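Looking After a Glued Maple Board
Workshop Tips – Boards and Bench Tops
8/24/24

A board glued up from maple strips will take years of hard use if it is kept flat and kept from drying out. Most of the ones that get thrown away have split along a glue line or cupped so badly they rock on the bench. Both problems start small and can be dealt with at home.

Check for flatness first. Set a metal ruler on edge across the strips, then along them, then corner to corner, and look for light underneath. A sliver of light in the middle is nothing to worry about. If you can slide a coin under the ruler, turn the board over and leave it that way for a week with air on both faces. Boards that live with one side down on a solid surface tend to cup, so flip them now and then or raise them on thin battens.

Color differences between strips don't mean anything is wrong. Maple runs from cream to a honey tan, and small knots and marks are common. Oil deepens the contrast a little. If you want an even color you have to pick the strips before gluing.

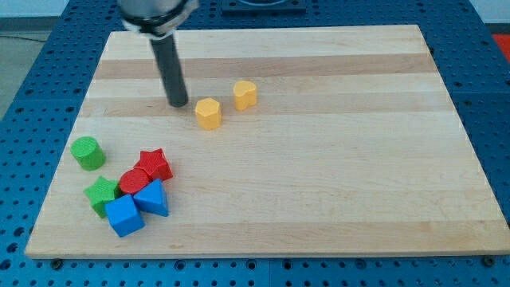

If the board has to stay put while you work, give it something to sit against. On a perforated table, bolts placed close to the corners do the job, and the holes make it easy to shift them for a different board. Run them down until they're snug and stop. Wood moves across the grain with the seasons, and a board that is pinned hard on all sides has no room to do it.

On a plain kitchen counter a damp dish towel under the board works as well as any rubber mat. Take it out when you're done. Leaving it there overnight is a good way to get a warped board.

Cleaning is quick. Wipe with warm water and a drop of dish soap, rinse the cloth, wipe again, and stand the board on its edge to dry. Never soak it. For glue drips or dried dough, use a plastic scraper held low and push with the grain. A stain that won't wash out can be sanded with 120 grit followed by 220. Sand the whole face, or you will end up with a dip.

For oil, plain food-grade mineral oil is fine. We have also used the Kivilix board oil, which has some wax in it and goes on thicker. Either way, flood the surface, wait 15 minutes and wipe off what is left. Do the ends twice. End grain drinks more than the face does and it is where cracks usually begin – a dry, pale end is the first thing to look for.

New boards want oil once a week for the first month. After that, go by looks. If water soaks in and leaves a dark spot, it's time. Ours got its last full coat in June and still sheds water.

Spread oily rags flat outdoors to dry before throwing them out, especially if you use linseed or tung oil on shop boards.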